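Clearing Out the Toy Corner Without a Lawsuit
May 27, 2021

Every April I decide the toy corner will be sorted by the weekend, and every May I am still finding doll shoes in the vacuum. What follows is the method that has survived three of these campaigns.

Sort by what a thing is made of. Sorting by "who plays with it" leads straight to court. Fabric goes in one pile, hard plastic in another, paper in a third, and anything sticky goes directly to the sink.

Fabric toys need a look at the seams before they get anywhere near water. Frayed edges get a few stitches of doubled thread first. Skip this and you will be picking stuffing out of the filter until Christmas.
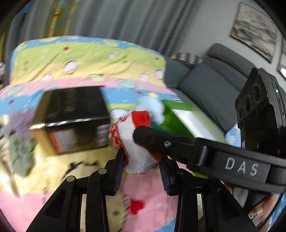 Red with white dots, and stitching that has seen some life.

Anything too fragile for the machine gets a cool hand wash with a drop of dish soap, then a squeeze in a towel. Don't wring. My neighbor Catherine Shearer wrung a rabbit once and it has looked surprised ever since.

Doll-size tablecloths and blankets can go in a zipped pillowcase with the regular cold load. Iron prints from the back, on low, or the cartoon faces will transfer to your iron and from there to your good shirts.
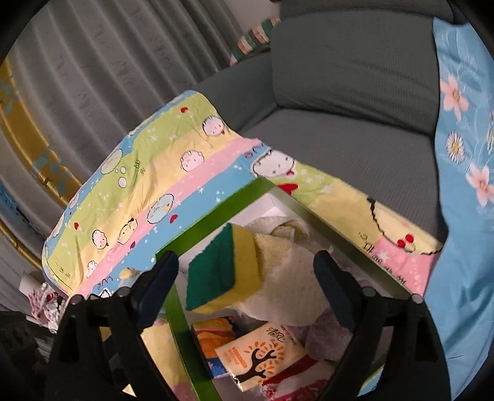
Hard plastic is easier. Warm water, an old toothbrush, and dry it upside down so nothing pools in the joints. For crayon, a dab of baking soda on a damp cloth does the job. I paid good money for a bottle of Closik before learning this, and it now holds the cupboard door shut.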